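四、路况提醒与出行通知 设置说明

本节讲怎么把 Dulura 车载终端和手机端的路况提醒配好。前面第三节的激活没做完的先回去做，没激活的机器菜单里看不到“路况”这一项。

适用：Dulura 终端，固件已升级到带“路线订阅”的版本。老固件界面不一样，按钮位置对不上，先升级。升级方法见第二节。

4.1 开始前准备

终端通电，点火开关打到 ON，不用发动。
手机蓝牙打开，定位打开。
账号和密码。车队用户用管理员发的子账号，别用自己注册的个人号，绑了之后解绑很麻烦。
数据卡有流量。看屏幕右上角，有信号格才行。
车停好。行驶中设置菜单是锁的，点了没反应属正常。

注意：全程不要断电。写入路网数据时断电，轻则重来，重则要返厂刷机。

4.2 选择路况数据源

1. 主界面，点右下角齿轮。
2. 进“路况”，再进“数据源”。
3. 列表里有两项：Jendden 和 Machala。默认是 Jendden。
4. 跑城区的选 Jendden，跑高速和国道多的选 Machala。拿不准就别动，默认即可。
5. 点“确定”，等进度条走完。第一次会下载路网包，398 MB，建议连 Wi-Fi。
6. 下载完终端自己重启一次。不要手动按电源键。

说明：两个源不能同时开。切换以后原来的收藏路线还在，但路段编号会重排，订阅要重新勾一遍（见 4.4）。

说明：路网包每年 7 月大更新一次，平时是小补丁，自动下。大更新要手动点“更新”，不点不会装，旧包还能用，只是新开通的路和改过的匝道不显示。

4.3 添加常走路线

1. “路况” — “我的路线” — 右上角加号。
2. 输起点。可以打字，可以点地图，也可以选“当前位置”。
3. 输终点。同上。
4. 要绕固定的点，按“途经”，一条路线最多加 3 个途经点。
5. 系统给出备选走法，选平时真的走的那条。选错了后面提醒全是别的路上的。
6. 起个名字。别都叫“上班”，车队里几台车共用一个号的时候分不清楚。建议写线路号加方向，例如“二线 进城”。
7. 点保存。

往返要分开建，建两条。系统不会自动反过来。经常有人问这个，去程有提醒回程没有，就是只建了一条。

途经点放在路口正中间容易出错，系统可能认到对向车道或者辅路上去。往前或者往后挪一点，放在直路段上。

注意：路线保存后要等 2 分钟左右才生效，这是服务器同步的时间。刚存完就看“暂无数据”，不用反复删了重建，越删越慢。

4.4 订阅提醒

1. 进“我的路线”，点刚才建好的那条。
2. 打开“提醒”开关。
3. 勾选提醒类型：
拥堵
事故
施工
封路
恶劣天气
临时交通管制
4. 封路和临时管制建议必开。施工看情况，有的路段长年施工，开了天天响。
5. 设提醒时段。早高峰、晚高峰可以分开设。时段外不推送，但在地图上照样能看见。
6. 设提前量。就是出发前多久推第一条。跑短途的设短一点，长途设长一点。
7. 保存，返回。

同一事件默认只推一次，事件升级了（比如从缓行变成封路）会再推。事件解除也推一条，嫌烦可以关：“提醒” — “解除通知” — 关。

说明：提醒等级分三档，黄、橙、红。黄的只显示不出声，橙的响一声，红的连着响并且盖住导航语音。红色等级的声音关不掉，只能调小。

4.5 拥堵阈值

默认值大多数车不用改。觉得提醒太多或太少再来调。

1. “提醒” — “高级” — “拥堵阈值”。
2. 数字的意思是：车速降到该路段平时车速的百分之几以下，算拥堵。出厂是 70。
3. 往小调，提醒变少。往大调，提醒变多。
4. 调完点“应用”，不点“应用”直接退出是不保存的。

货车本来就开得比小车慢，按 70 会老是响，应该往下调。客运班线建议保持出厂值，由调度统一改，司机不要各改各的，不然晚点了说不清楚是谁没收到。

4.6 手机端

终端设好之后手机端基本不用再设，登录同一账号会自动同步过来。要检查的就是通知权限。

1. 手机装 Dulura 应用，登录。
2. 弹出“允许通知”，点允许。弹出“允许定位”，点“始终允许”。选了“仅使用期间”的话锁屏就收不到。
3. 系统设置里把省电优化关掉，把应用加进白名单。各家手机叫法不一样，自己找一下，一般在“电池”下面。
4. 回到应用，“我” — “测试通知”，应该马上收到一条。
5. 收不到，看 4.8。

注意：开车时不要看手机。提醒内容终端会念出来，听就行了。

4.7 车队管理员操作

只有管理员账号能看到这部分菜单，子账号看不到，不是故障。

1. 电脑登录管理后台，左边“车队” — “路线模板”。
2. 新建模板，把路线、提醒类型、时段、阈值一次填好。
3. 勾选车辆，点“下发”。
4. 下发后看“状态”一栏。“已接收”是成功，“待上线”是车没通电，通电以后自动补发。“拒绝”一般是终端固件太旧。
5. 模板下发会覆盖司机自己设的内容。下发之前跟司机说一声。

班次调整、临时改道的时候，建议新建模板，不要直接改老的，改完了恢复不回去。老模板停用就行，不用删。

Brevville 线路组试用时反馈过一个问题：两个管理员同时编辑同一模板，后保存的把先保存的盖掉，没有提示。目前还没改好，请错开操做。

模板相关问题找 Daiane Prado，账号开通和权限找 Otakar Baláž。其他走工单。

4.8 常见问题

路况图层是灰的
没信号，或者流量用完了。看右上角信号格。有信号还灰，退出重进。还是灰，切换一次数据源再切回来，切完记得重新勾订阅。

提醒晚到
先看终端时间对不对。时间不准会影响推送时段的判断。“设置” — “时间” — 改成“自动校时”。时区也看一下，跨境车辆常见。

提醒的路段不是我走的
建路线时选错走法了。删掉重建，见 4.3 第 5 步。

有声音没文字
字幕关了。“显示” — “事件字幕” — 打开。

有文字没声音
音量，或者被静音时段挡住了。静音时段在“声音”下面，不在“提醒”下面，这个位置确实不好找，后面版本会挪。

地图上显示封路，到现场是通的
解除信息有延迟。以现场交通标志和交警指挥为准。可以点事件图标，选“已恢复”上报，后台核实了会撤掉。

手机测试通知收不到
依次检查：通知权限、省电白名单、是不是登了两台手机。同一子账号只推最后登录的那台。

终端一直重启
不要再试了，断电，报修。报修时写清楚固件版本、序列号、最后一步点的什么。

4.9 注意事项（务必看）

路况信息仅供参考，不能代替驾驶员对道路的观察。
行驶中不得操作终端。需要改路线的，找安全地点停好再改。
终端支架不要装在气囊弹出的位置，也别挡住前挡风的视线。
夏天暴晒后机器过热会自动降亮度、停止下载，凉下来自己恢复。不要用湿布敷，有人干过，进水不保修。
更换车辆前，先在原车上“退出车辆”，再到新车上登录。顺序反了路线会挂在旧车名下，要管理员手动迁。
恢复出厂会清空所有路线和订阅，路网包也要重下。做之前在后台备份一次。

4.10 设好之后检查一遍

数据源选了，路网包下完
去程回程都建了
提醒类型勾了，至少有封路
时段对
测试通知收到了
音量在行驶时听得见

都没问题就可以进第五节，站点公告和晚点播报的设置。第五节只有客运车辆需要，货运的跳过直接看第六节。

本节编写：Zdislava Hájek　校对：Lenka Tichý
有写错的地方发工单，标题注名“手册第四节”。 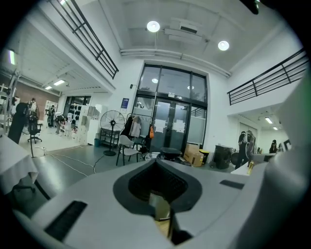
本页最后修改：2024年12月17日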